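Product Design Basics, Week 6 handout: Soft Goods for Hard Things
Monday, May 2, 2022

Okay, so last week we ran out of time halfway through cases, and a few of you asked me to write up the rest. These are my notes, cleaned up a little (not a lot). Bring them to studio along with your calipers.

We left off with silicone. I love it as a teaching material because everybody has handled it and hardly anyone has looked at it closely! It stretches over a corner and springs back, it takes color well, and it picks up pocket lint like crazy. Engelbert Nägeli's reading calls it "forgiving," and for corners I agree with him. For buttons I don't. A molded button cover that's too thick makes you press twice, and that was the number one complaint in the Skallden survey we went through (65 out of 300 people, if you missed it).

Now the part I really want you to chew on, which is color. Pale and warm shades look friendly, they're easy to find at the bottom of a bag, and they show dirt sooner than black does. Put two of them next to each other and you start thinking about the whole set, charging cable included.

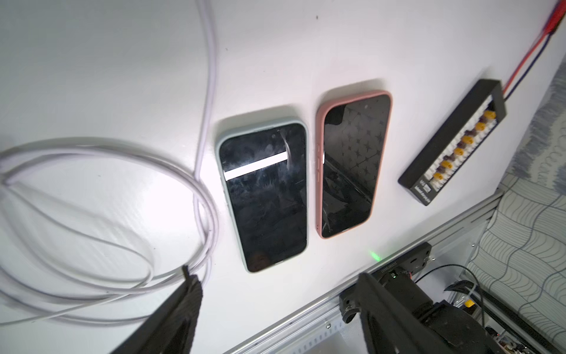 Fig. 3. Mint-green and salmon-pink silicone cases, with a coiled white cable. Note the raised button covers on the pink one.

Look at the glass as well as the cases. With the screens dark you get all the smudges and fingerprints, especially on the mint phone, and a big stripe of glare right across it. When you present your own models, think about where your light is coming from, or the reflection is all we'll talk about in critique – I've done this to myself more than once.

Cable, quickly. Loose loops are kinder to a cable than a tight wrap around your hand. Tomos Trevor's group is doing the cable tidy for the Zeluva brief, so talk to them before you design a second one.

For studio:
Measure the wall of any soft case you own in three places: side, corner, button cover.
Sketch the button area at 400 percent. Yes, that big.
Pick two case colors and one cable color and write a paragraph defending them.

Reading is the Afridi chapter on grip, first half only. The second half can wait until we get to handles.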